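第4章　テーマパークの待ち時間と行列の設計 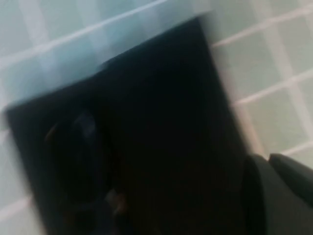

遊園地やテーマパークを訪れた人に、その一日の感想を聞くと、多くの人は乗り物の話と同じくらい、行列の話をします。どのくらい並んだか、途中で日陰があったか、列がよく動いたか、という話です。施設を運営する側から見ると、行列は収容能力と需要の差から生まれる現象ですが、来園者から見ると、行列は滞在の大きな部分を占める体験そのものです。本章では、この二つの見方を順番に取り上げます。

前の章では、園内の通路と広場の配置について学びました。そこでは、来園者の流れを水の流れに似たものとして扱いました。この章で扱う行列は、その流れが意図的に止められる場所です。止めることには理由があり、止め方には技術があります。

4.1　この章で学ぶこと

この章を読み終えた後、学習者は次のことができるようになります。

・アトラクションの一時間あたりの処理人数を計算する。
・待ち時間の表示と実際の待ち時間の違いについて、その原因を説明する。
・折り返し式の列と直線式の列の長所と短所を比べる。
・優先入場の制度が一般の列に与える影響を考える。

数学は四則演算だけを使います。待ち行列の理論に興味のある学習者は、章末の文献案内を見てください。ただし、本文を理解するために、その理論は必要ではありません。

4.2　導入の事例：クリヴォフ・パークの開園初年度

クリヴォフ（Clivov）・パークは、湖の近くに作られた中規模の遊園地です。開園のとき、目玉の施設はゲルツカ（Geltska）という名前の屋内型ライドでした。定員12人のボートが暗い水路を進み、途中で海底の町と嵐の場面を通ります。物語は評判がよく、地元の新聞にも紹介されました。

しかし、開園から最初の夏までの間に、案内所に寄せられた意見は2251件あり、その中で最も多かったものは、ゲルツカの列に関する意見でした。興味深いことに、「長すぎる」という意見よりも、「いつ乗れるのか分からない」という意見のほうが多かったのです。列は建物の外から始まり、入口で左に曲がり、その先が見えませんでした。来園者は角を曲がるたびに、もう着いたと思い、また新しい列を見ることになりました。

運営会社は、はじめにボートの数を増やすことを検討しました。ところが、水路の安全上の間隔が決まっているので、ボートを増やしても処理人数はほとんど変わらないことが分かりました。そこで会社は、列そのものを見直すことにしました。角の手前に残り時間の表示を置き、列の中ほどの壁に物語の前日譚を描きました。また、建物の外の部分に屋根をつけました。処理人数は同じままでしたが、次の季節には列についての意見が大きく減りました。

この事例から、私たちは二つの問いを立てることができます。一つは、アトラクションの処理人数は何によって決まるのか、という問いです。もう一つは、待ち時間の長さと、待ち時間の感じ方は、どのような関係にあるのか、という問いです。

4.3　処理人数の基本

処理人数とは、一つのアトラクションが一時間に受け入れることのできる人数のことです。最も簡単な形では、次のように計算します。

処理人数 ＝ 一台の定員 × 一時間の出発回数

たとえば、定員12人のボートが一時間に100回出発すれば、処理人数は1200人になります。これは理論上の値で、設計書に書かれているのは普通この値です。実際の運営では、これより低くなります。

低くなる理由の中で、最も大きいものは空席です。三人の家族は四人用の列に三人で座り、一つの席が空いたまま出発します。多くの施設では、一人で乗ってもよい人のための別の列を作り、この空席を埋めています。この方法は費用が少なく、効果が大きいですが、一人用の列に友人同士が並び、乗り場で「一緒に座りたい」と頼むことがあるという難しさもあります。係員の説明は、列の入口で行うべきです。乗り場で説明すると、出発が遅れるからです。

次に大きいものは、乗り降りの時間です。荷物の置き場所、安全バーの確認、小さい子供の身長の確認などが、出発の間隔を決めます。身長の確認は、できるだけ列の入口で一回行い、確認済みの印として手首の紐などを渡すとよいでしょう。

4.4　待ち時間の表示

待ち時間の表示は、列に並んでいる人数を処理人数で割って求めます。人数は、列の長さから推定する方法と、入口で札を渡して測る方法があります。後者では、係員が来園者の一人に札を渡し、その札が乗り場に着くまでの時間を記録します。この値は正確ですが、すでに過去の値であることに注意が必要です。札が着いたときの列は、札を渡したときの列とは違います。

デルウッド（Derwood）海浜遊園では、表示を実際の推定よりも少し長くする習慣があります。来園者は、表示よりも早く乗れると満足するからです。この習慣には反対の意見もあります。長い表示を見て列に入らない人が増えると、昼の時間に空席が出るからです。どの程度の余裕が適当であるかは、施設の混雑の型によって異なりますので、4.7節で改めて検討します。

4.5　列の形

直線式の列は、作ることが簡単で、進む方向が分かりやすいという長所があります。一方で、人気のある施設では列が通路にはみ出し、ほかの来園者の移動を妨げます。

折り返し式の列は、狭い面積に多くの人を入れることができます。前後の人と何回もすれ違いますので、列が動いている感じも得られます。しかし、暑い日には風が通りにくく、途中で列を出たい人が出にくいという問題があります。折り返しの両端に、係員が開けることのできる出口を設けることを勧めます。

ペトレンコ（Petrenko）方式と呼ばれる列は、この二つを組み合わせたものです。はじめは折り返し式で人を集め、建物の中に入ってからは小さい部屋を順番に通ります。部屋ごとに短い演出があり、来園者は自分が物語の中を進んでいると感じます。部屋の出口の扉は、乗り場の状況に合わせて開きますので、演出の長さを調整できるように作る必要があります。

考えてみましょう

1　自分が最近並んだ列を一つ思い出し、その形を図に描いてください。先が見えない場所はどこでしたか。
2　定員12人の乗り物で、毎回二つの席が空いたまま一時間に100回出発するとき、処理人数はいくらになりますか。また、空席を埋めるために、どのような方法が考えられますか。
3　デルウッド海浜遊園の表示の習慣について、来園者の立場と運営者の立場から、それぞれ意見を書いてください。

次の4.6節では、優先入場券の販売が一般の列に与える影響を、29ページの表を使って計算します。表の読み方を忘れた学習者は、先にその説明を読み直してください。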